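The Bravine Open Bin

Gray metal, open top, built for the stuff that never has a proper home

Every house has a pile. Toys, desk things, a tool someone meant to put back... The Bravine is the bin we keep reaching for when the pile gets out of hand, and after a few years of selling it we still like it a lot!

It's a plain gray bin with no lid, a flat floor and a high back. The inner wall in front of the back panel slopes, so small things slide down to the floor where you can get at them (figurines, mostly, in our house). It sits happily on a wooden table, and long items like a stapler can lean up against a side wall.

It wears in, too. Scuffs and scratches show on the walls and the floor goes cloudy with use – Menaka Siddiqui, who answers our mail, likes hers better that way. If you want it to stay neat, wipe it with a damp cloth and dry it right after, paying attention to the low edge of the back panel, where rust spots like to start.
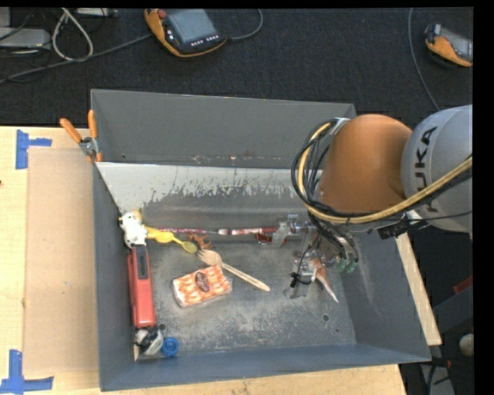

How do I keep the bin from scratching my table?

Stick four felt pads under the corners. We put a set in every box, and replacements are 59 cents a pad.

The Bravine ships in one piece, so there's nothing to put together. It holds up to 10 pounds of toys and odds and ends, and please lift it from underneath when it's full.

Good to know
Color: gray
Lid: none
Use: indoors
In the box: bin, four felt pads, care card
Price: $94

Orders go out from our Rurnow shop in the morning if they reach us before 4 p.m. December gets busy and we may need an extra day or two. For bigger orders (schools, playrooms, a whole workshop) write to Dennis Lema and he'll work out the shipping with you.

Also from the same line: the Matoušek tray, a low one with the same gray finish – great for pens and small parts.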